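Bakilana Gallery: Collecting Kitchen Examples

On this page we show a little of our work in Bakilana, the large room where we collect examples for the Stiltero project. Stiltero is a learning system for household tasks. It learns from people who do the task by hand with a gripper tool, and the tool records everything from its own side. We write under the picture which task it belongs to and what we learned from the task, so that the teams in Lekby can compare with their own room.

The collection started in August with simple objects, such as cups and sponges. After this we moved to kitchen appliances, and these gave us much more work than we expected. A door has a handle or a button, it has a weight, and it opens only to one side. The person must plan the hand before the arm. Each task in the kitchen group is recorded by 4 people, because two people almost never open the same door in the same way — and this difference is what we want to keep.

Microwave table

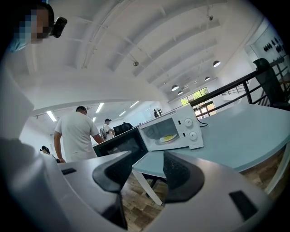 Task group "warm a plate." The white microwave has a plate with yellow food inside, and both fingers of the gripper are apart. The two round knobs on the right side are used in a later task of the same group.

How we record the group

One example begins with the fingers open and ends with the fingers open. Between these two moments the person may work at any speed which is comfortable. We ask only that the hand does not stop for a long time in the air, for the system then learns to wait also.

If the plate touches the side of the door, we keep the example and mark it as "contact." If the plate falls, we keep it too, but in a separate folder. In the first weeks we deleted such examples, and later we were sorry about it.

Between two examples the table is changed a little. The appliance is turned by a small angle, or it is moved closer to the edge. The food is changed less often, and the plate should not always stand in the center of the turntable.

What we have until now

The microwave group has 203 accepted examples. From these, 51 are marked as "contact," mostly from the step where the plate goes out. Turning a knob was the most difficult step for new people — the fingers hold it well, but the wrist must turn more than one believes, and many let go too early. We now let everyone practice the knob before the first recording.

The labels are written in Ireo, our small program for cutting the recordings into steps. Ireo still has a problem with very short steps, and it sometimes joins "touch the door" and "open the door" into one. Please check these two by hand before you send a folder to Lekby.

Next groups for the gallery: drawers, the kettle, and folding of kitchen towels.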